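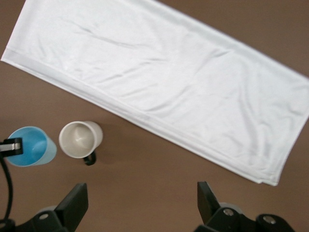
I moved to Ulcombe last November, and for many months I ate my dinner standing at the kitchen bench. Now I have a proper table, and I am learning how to take care of it.

My mother never put a plate on a bare table. At her home there was always a white cloth, ironed the same morning. I am not so strict. My cloth has creases, and I don't take out the iron for them unless guests are coming. I lay it, pull it a little from each side and smooth it with my hand. On my brown table the white looks clean and fresh, also when it is not perfectly flat.

The hem is the part I like to look at. In the market at Rellport I learnt to turn over the edge of a cloth before I buy it. If the hem is doubled and the stitches are small, it will survive many washes. I paid 2 dollars for my first one, and it lost its colour and its shape very quickly, so I should have listened to my own advice.

For drinks I prefer plastic cups on ordinary days. The blue one is my favourite, with the inside a stronger blue than the outside. Glasses I keep in the cupboard, as I have already broken too many on the kitchen tiles.

Next I want to try a longer cloth, folded in half for every day and opened when my cousins visit. If somebody knows how to remove an old tea stain from white fabric, please write to me in the comments.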